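The Club That Teaches Robots to Pick Up After Us

I should say up front that I'm terrible with machines. My printer and I aren't on speaking terms. So when Eleni Kovačević invited me to spend an evening with Udance, the student robotics club she joined as a freshman, I packed a notebook and two granola bars and expected to understand nothing.

I was wrong about that (though I did need both granola bars). The club has 15 members this fall, and you'd be surprised how many of them had never touched a robot before August. One is a music major. One came for the pizza and is now in charge of the wiring!

The name goes back to the first project, a robot that was supposed to dance. It mostly leaned. These days they work on two-armed handling, with one arm helping the other, and they're getting ready for the Falcão Challenge, where teams run everyday tasks in front of judges. The rules are 500 lines long and Eleni can quote more of them than I'd like.

Bottles are a big part of this year's practice. You and I grab one without thinking, but a robot has to work out where it is, how wide to open its fingers and how hard to squeeze. Soft things like bags and cloth are even worse, because they change shape as soon as you lift them. "Bags are my enemy," Eleni told me, and she wasn't smiling.

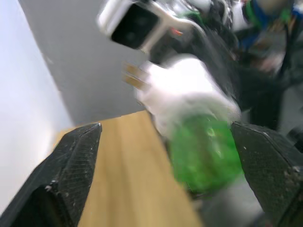
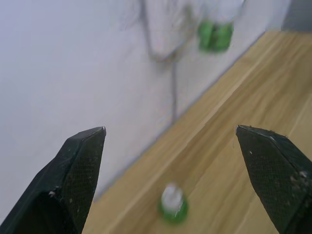

Practice at the wooden table, from between the gripper's two black fingers.

The club keeps a log of every practice run, and when I visited it stood at 1,361. Each run gets a number, a short note and a grade from whoever was watching. I read a few pages and they're a riot. "Good until it wasn't." "Better, do again." "Who moved the table?" Somebody had drawn a tiny sad bottle next to one of them.

Radoslava Vondráček, the club's faculty adviser, has a rule I loved right away: whoever writes the code has to sit and watch it run. No wandering off for coffee. She says students learn more from ten minutes of staring at a bad grasp than from a week of reading, and after an evening there I believe her. I found myself leaning forward in my chair, holding my breath over a bottle. A bottle!

There's a friendly grudge in all this, too. Last year a team from Betar beat them in the final round, and the Betar practice log supposedly ended at 2,398 runs. That number is written on the Udance whiteboard with a box around it. I asked if they planned to pass it. Eleni looked at the music major, the music major looked at the pizza, and they went back to work.

The challenge is on 7th October in the gym at Prasness, and the doors are open to anyone who wants to watch. I've already saved the date, and I'm bringing more granola bars.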